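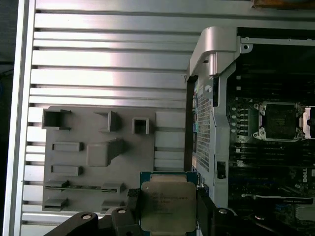

Fig. 1. Gray plastic parts plate next to the open case. Look at the perforated metal on the right, and the small black latch set into it.

Unit 4: Inside a desktop tower
Hardware Basics, Fumthorpe evening program

Welcome back! These are my notes for the session where we stop talking about computers in the abstract and put our hands near one. I've cleaned them up from what I usually scribble on the whiteboard, so if you missed the session you should be able to follow along (you'll still want an hour at the bench, though, so come find me during open lab).

What you need to bring: a number 2 Phillips screwdriver, something to write on, and your phone for photos. Long sleeves get pushed up, and please leave the rings and bracelets in your bag.

Before the side panel comes off

Shut the machine down properly, switch off the supply at the back if it has a switch, and pull the cord. Then hold the power button in for a few seconds. Touch bare metal on the chassis before you reach for any board, and keep touching it every so often while you work. We have wrist straps in the Keledell cabinet and I would love it if you used them. Clip the strap to unpainted metal. A painted bracket does nothing for you, and I see that mistake every single term.

Lay the tower down on its side so the opening faces the ceiling. It's so much easier than working upright! Gravity holds the screws where you drop them, you can see the whole board at once, and a card won't sag in its slot while you hunt for the screw that holds it.

A word on where you put things down

I'm fussy about this. Loose parts on a bare bench get swept off by elbows, and memory modules are the worst for it, being light and skinny and about the color of everything else. So every part that leaves the case goes in a holder. A plate with raised pads and brackets is lovely if you've got one at your station. An egg carton lined with anti-static foam is what I use at home and it does fine. Handle modules by their short ends or long top edge, and keep your fingers off the gold contacts.

Taking the tour

I always go in the same order, starting with the power supply and finishing with the processor socket, and I'd like you to do the same in your lab write-up so I can grade them without losing my mind.

Power supply first. It's the metal box with the regulatory label full of logos and warnings. Read the label and copy down the output figures for each voltage. Do not open the box. I mean it, that one stays shut for the whole course, and for the rest of your life unless you go and get proper training. Capacitors in there can hold a charge well after the cord is out.

From the supply, follow the cables. Color tells you plenty on a standard desktop: black is ground, yellow is 12 volts, red is 5, orange is 3.3. Some manufacturers go their own way, so check the service sheet before you trust your eyes. Trace one bundle all the way from the supply to whatever it feeds and sketch it. Your sketch can be ugly. Mine are.

Next, drives. You'll find a cage or a set of bays, and on many business machines the drives sit in plastic carriers that squeeze and slide out with no tools at all. Colored plastic is your friend here. Manufacturers like to pick one color for the bits you're supposed to press or pull, so when you spot a tab that stands out from the gray and black, that's usually an invitation. Press gently. If it doesn't want to move, look for a second latch before you push harder.

Then the data cables. SATA connectors are L-shaped inside and go on only one way. Some have a little metal spring clip, so squeeze before you pull, and pull on the plug, never on the wire.

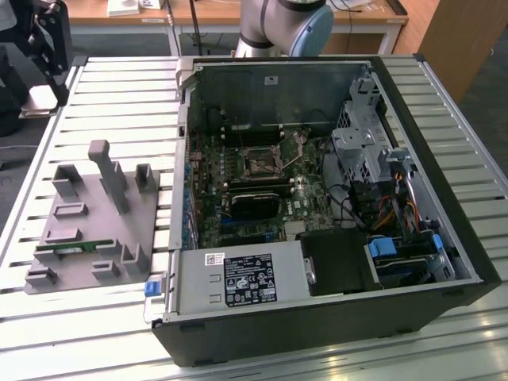

Fig. 2. Tower on its side with the cover off. Find the power supply along the bottom and the empty processor socket near the center of the board, then compare with your own machine.

Okay, the motherboard. Take your time with this one. Start with the rear connectors, since you know them from the outside already, and work inward. Capacitors are the little cans, and on the board in Fig. 2 you can pick out a row of blue ones down the left edge. When you examine yours, look at the tops. Flat is good. A domed or crusty top means trouble, and it's one of the few faults you can diagnose with nothing but a flashlight.

Memory slots are long and narrow with a latch at one or both ends. There's a notch in the module that isn't in the middle, so it only fits one way around. Line up the notch, press straight down at both ends, and listen for the click. New people tend to be too timid here and leave one end high, and then the machine beeps at them and they think they've broken it.

Last stop, the processor socket. If it's empty, hands off! Depending on the type, the pins may be in the socket itself, and they bend if you so much as look at them wrong. The retention bracket swings up to let the chip in and down to clamp it. A chip that's seated right drops in under its own weight, so if you feel the urge to push, stop and check the corner mark.

Heatsinks come in all sizes. The big one goes on the processor with thermal paste under it, and smaller finned ones sit on other chips that run warm. A shroud, if there is one, steers air from the fan over the fins, and it needs to go back on when you're done. I've had machines come in for overheating where the shroud was sitting in somebody's closet.

Lab write-up

Use the Oslow worksheet, pages 19 and up. Fill in the parts table, attach your cable sketch, and answer these in a sentence or two each:

Where does cool air enter your case, and where does it leave?
Which parts come out without a screwdriver?
How many memory slots does the board have, and which are filled?
What is the rated output of the power supply?

The write-up is worth 28 points. Photos count as evidence, so take plenty, especially before you unplug anything.

Reading for next time: the chapter on storage in the Urrego reader, starting at page 284. Skip the history section if you're short on time and spend it on the connector diagrams.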